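About Breseck

Breseck is a language school for adults. We teach French, Portuguese and Italian to people who need the language for work, for family or for a move abroad. We have been open for 12 years, and Huguette Bélanger, who taught the first French class, is still our director.

Most of our students come in the evening after work. Classes meet twice a week and run for one term. A class has no more than 12 people in it. If a level fills up, we open a second group when we can find a teacher for it, and otherwise we keep a waiting list.

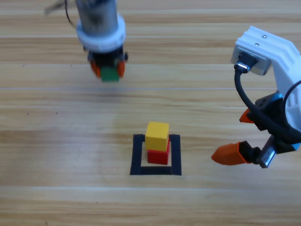
A green cube held above the wooden tabletop.

New students take a short placement talk before they sign up. It lasts 20 minutes and there is nothing to study for. The teacher asks a few simple questions, moves on to harder ones, and stops when you have had enough. Complete beginners can skip it and go straight to Level 1.

Our teachers

Huguette Bélanger teaches French at all levels and runs the Saint-Jean reading group in February. Florêncio Brandão and Adelino Vieira share the Portuguese classes. Florêncio teaches Brazilian Portuguese and Adelino teaches European Portuguese, and students choose one or the other after Level 1. Elisa Marras teaches Italian and also does our business writing course. 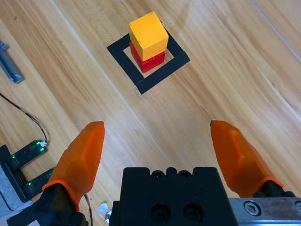 We use our own course books at Levels 1 and 2. They are included in the fee. From Level 3 on, students buy a novel or a book of short stories, and the teacher hands out the grammar pages week by week. Homework is given after every class. It is marked and returned, but it is not graded.

Company classes

We also teach at workplaces. Getis and Biketti have both had groups with us, and Lobo sends new staff to our evening Portuguese classes. Company courses are planned with the employer and can be held at your office or ours. 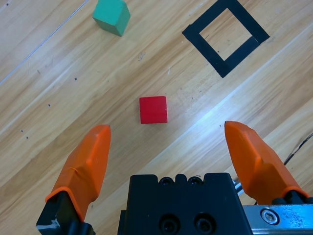 Fees can be paid in full or in 4 parts. If you have to drop out before the second week, we return what you have paid, less the cost of the books. After that we can move your place to a later term.
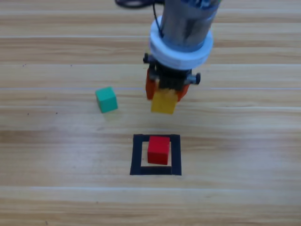 The office is open from noon until the last class ends. Brodie Gilchrist handles sign-ups, transfers and certificates, and he can arrange a visit to a class if you want to sit in before you decide.

Last updated: August 27, 2022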